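4.3 The spare bed as a halfway house

I want to spend a bit of time on spare beds, which I hadn't planned to do at all. When I wrote the interview guide I had a list of the places I expected unused electronics to end up (the hall cupboard, the garage, the drawer under the microwave) and beds weren't on it. Lakshmi Iyer, who did the first batch of home visits with me, started writing "SB" in the margin of her notes, and by the end of July the margin was full of it. SB was spare bed. We went back and added a code for it, and then had to recode everything we'd already done, which I don't recommend to anyone with a deadline.

To recap, the sample is 136 households, all of them in the Ruda and Bianchini catchments, and all of them had told us on the sign-up form that they owned at least one piece of electronic equipment they didn't use any more. We asked people to walk us through the house and talk about whatever they came across. We also asked them to keep a diary for the fortnight afterwards, nothing fancy, a line or two whenever they moved, sorted, gave away or threw out something with a plug or a battery. The diaries gave us 183 entries we could use. Quite a few more were about socks.

What people told us about the spare bed was surprisingly consistent. It's flat, it's at a good height for your back, and you can shut the door on it. If you're going to go through a tub of old gear you need somewhere to put the tub and somewhere to put the things as they come out, and the kitchen table is wanted again by dinnertime. One woman in Bianchini called hers "the sorting office." A retired bus driver told us he'd made up the bed in his daughter's old room every morning for years after she left, then one day put a printer on it, and that was that.

I'd read plenty about garages and attics before we started, and in most of that work storage is somewhere you put a thing when you've made up your mind to keep it. The spare bed didn't seem to work like that. People put things on it when they hadn't made up their minds. Flurina Hofstetter, who read an early draft, suggested "halfway house" and I've stuck with it, although she now says she'd prefer "waiting room." We argued about it over a long lunch and I'm the one writing the section.

Keyboards deserve a mention of their own. I'd assumed phones would be the main thing people hung on to, and phones do come up constantly, but people have reasons ready for phones: the photos, the contacts, the worry about what's still on there. Ask about a keyboard and you get a pause. There's nothing stored on it. It works, or it did the last time it was plugged in. It doesn't fit nicely in a drawer and it's too long for most shoeboxes. So it goes in the tub, on a slant, or across the top of everything else. Figure 2 has the pairing we wrote up over and over in our notes, a black computer keyboard and a clear plastic storage bin on a bed.

"It's a perfectly good keyboard" was the phrase I heard so often that I started finishing it for people, which is terrible interviewing and Lakshmi told me off for it. When I asked what would have to happen for the perfectly good keyboard to be used again, the answers were pretty thin. Somebody might visit and need one. The one on the desk might have coffee tipped into it. A grandchild might want to play offices. I don't mean to poke fun here, I have two in my own wardrobe and I've rehearsed all of those lines myself.

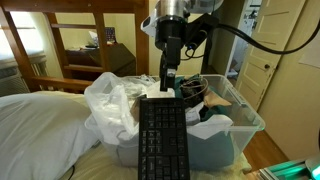 The other half of the story is the tub. Of all the containers we came across, the see-through plastic kind got by far the most affectionate talk, and I think that's worth taking seriously. People like them because you can tell what's in there without taking the lid off. Several told us they'd moved everything out of cardboard and into clear plastic as the first step of a big clean-out, and were a bit put out to find that the clean-out had more or less finished there. The stuff looked dealt with! It had a lid! One participant had bought a stack of them from Comeo on a Tuesday, filled the lot by bedtime, and wrote in her diary the next day, "Feel so much lighter." Nothing had left the house.

I was tempted to write that up as a failure and I've come round to thinking it isn't one. Leonardo Sala made the point, when I gave a version of this at our department seminar, that a household has its own idea of what "sorted" means and it needn't match the council's. If you can find the camera charger when you want it, the tub has done its job. What the council sees is a bed full of material that could be going through the depot. Both are describing the same bed, and a survey question like "Have you disposed of your unused electronics?" only picks up one of the descriptions.

Now for how things get off the bed, because they do, eventually. In the diaries the usual prompt was a guest. Somebody's mother is coming for the long weekend, the bed is needed, and whatever's on it has to go somewhere. I'd hoped (and I said so in the funding application, so I'd better own up) that this would be the moment when things went to recycling. Mostly it wasn't. Mostly the tub went onto the floor of the same room, or into the wardrobe, and came back up onto the bed once the visitor had gone home. We've got one lovely run of entries in which a tub goes from bed to laundry to car boot to bed, with the owner getting steadily crosser.

The car boot turned out to matter more than I expected. A tub in the boot has left the house but it hasn't gone anywhere, and people felt quite warmly about it, as though the hard part was over. The Weneno depot only takes electronics at the side gate, and if you've missed it you have to drive the whole loop again. Plenty of our participants had missed it. A couple had driven round with the tub, given up, and carried it back inside, and at least one of those tubs was on the spare bed when we visited. If anyone from the depot is reading, a bigger sign would be a cheap thing to try. The gate is 700 metres past the main entrance and the arrow points at a hedge.

A few words on what we can't say. We only visited each home once, so everything I've said about things moving on and off beds comes from the diaries and from what people remembered, and people are generous with themselves when they remember tidying up. We also didn't recruit anyone without a spare room on purpose, or with one on purpose for that matter, and it shows: the flats in the sample are mostly two-bedroom, and the share houses hardly appear. Sandro Sorrentino has been doing similar visits in share houses and tells me the top of the fridge does much the same work there. I'd love to see the two sets of notes side by side. Where there's no spare bed, something else has to be flat and out of the way, and I'd guess that what it is makes a difference to how long things stay.

There's also the awkward matter of our being there. Tullio Fabbri pointed out, fairly, that a researcher coming at ten in the morning is a sort of guest, and that some of the beds may have been cleared, or filled, on our account. I asked a handful of people about this by phone afterwards. Most laughed. One said she'd got the tub down from the wardrobe specially so I'd have something to look at, and that it was still on the bed, and did I know anybody who wanted a keyboard.

I've left that visit in the totals but taken the tub out of the spare bed code. The next section goes through cables, which were kept for quite different reasons and almost never made it as far as a bedroom.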